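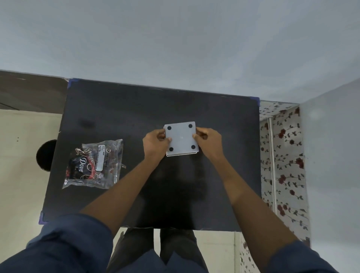 Bench 4, checking the feet on a white square.

akash_goel
Posted 11/13/22

I work in kitting at Mergate. Small orders, mixed items, a lot of gift sets and sample packs. In November they brought in the Trister line for the simple orders, meaning one item, one bag, one label. It feeds, bags, labels and drops into totes. It does 400 an hour when it is behaving. On the manual benches we used to be measured at 250 a shift for mixed kits and that number hasn't moved.

What changed is what reaches us. Before, a shift was a mix. You'd get a hard kit, then a run of easy ones where your hands did the work and you could talk to the person next to you. Now the easy ones all go to the machine and we get the awkward stuff all day. Soft items, things that slide, two flat pieces that have to stay together, anything in a crinkly bag where the label has to be readable.

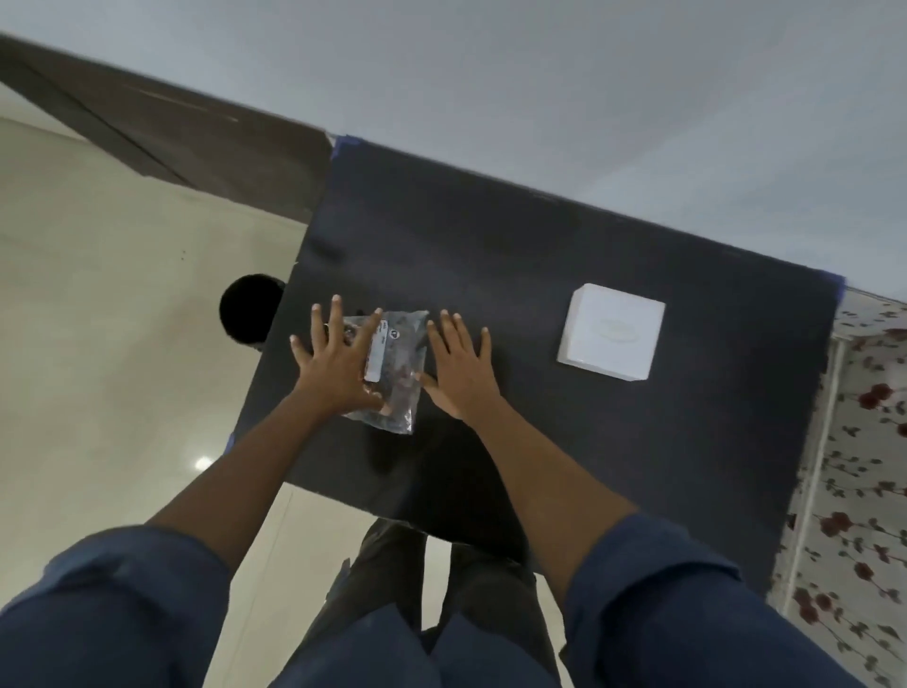

And the target was set back when half the work was easy. So on paper our rate dropped the week the line went live, and the supervisor had a talk with each of us about it. I said the mix had changed. He said he would pass it up. I'm asking if anyone else has been through this and whether the number got changed in the end, or whether people just left.

kpal
We had the same with a different make of bagger. It took them four months to change the rate. What worked was writing down the order type for every kit for two weeks. Once it was on a sheet they couldn't say it was a feeling. Keep your own copy.

annelore_s
I'm going to disagree a bit. I was on the easy orders for years and my wrists were done. Peel, stick, press, drop, all day long. I don't miss it. The mixed kits are slower but you turn the thing over, you look at it, you think for a second. If the rate was fixed I would call it a better job than the old one.

akash_goel
I don't disagree with that. The job is fine. The rate is the problem, and also the breaks. The line doesn't stop for tea so now the breaks are staggered and I haven't sat down with half my shift since it started.

britta_b
Staggered breaks were the worst part at Velgate too. People underrate that. New starters learned most of what they knew at the break table.

toteboy
Sorry but 250 mixed kits a shift is not high. We do more than that.

kpal
Depends what is in them. A kit with two boxed items and a kit with a folded napkin and a card are both "one kit" on the report.

toteboy
Fair. Ours are mostly boxes.

akash_goel
Yes, the soft ones are what kills the rate. They tried napkins on the line for one afternoon. The suction cup either lifted the top layer and unfolded it or took two, and anything flat underneath stayed behind. The technician said it could be done with a different head but they haven't bought one. So those come to us, and you hold the napkin and the card together as one piece and get them in without creasing either.

They have also started sending us the line's rejects to redo. Crooked label, bag not sealed, wrong side up. Those don't count toward the rate at all — there is no code for them.
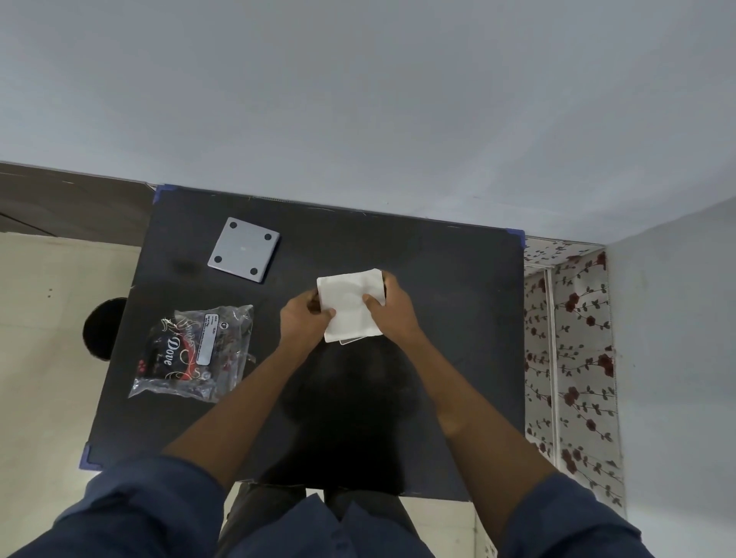
Vikas Pandey
Get a code for the rejects before you argue about anything else. We had no code either, and for months the line looked perfect because every mistake it made was fixed by hand in our time. When the rework got its own code the line's real figure came out and the talks about our rate stopped. Ask Prajapati, or whoever looks after the scanner menus at your place. Adding one took ours a few minutes.

annelore_s
Agree with this one completely.

britta_b
Also ask for it in writing that rework is paid time against the line and comes off your bench hours. At Velgate they added the code and then still divided by the full shift.

akash_goel
Didn't think of that. I'll start the sheet tomorrow with a column for rejects and ask about the code at the end of the week. Will post what they say.

toteboy
Is the Trister loud? We are supposed to be getting one.

akash_goel
The air lines are. Bring earplugs if they put you on the end bench.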